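Forkwood 1:8 live steam tender, pre-run checklist
Club track, Didholm. Inspected 19 November 2021 by Gwenaël Marty.

1. Boiler certificate: in date, copy in box lid. OK
2. Safety valve: lifts at 63 psi, reseats cleanly. OK
3. Water gauge: glass clear, both cocks free. OK
4. Gas tank: no smell at the filler valve. Replace O-ring at next service.
5. Axle pump: weeps at the gland. Nip up and retest.
6. Tender coupling: pin worn, up to 2 mm of play. FAIL

Item 6 must be put right before the engine hauls passengers. Solo running is allowed.
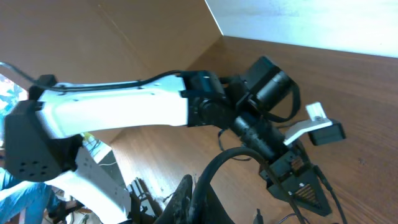
Shafiq Mollah asks whether item 6 should be a fail at all, as the Clekard pin was loose when new and the drawing gives no limit. He would pass it with a safety chain fitted.

Comment noted. Result stands until a new pin is fitted. Gland on item 5 to be checked again after 10 laps.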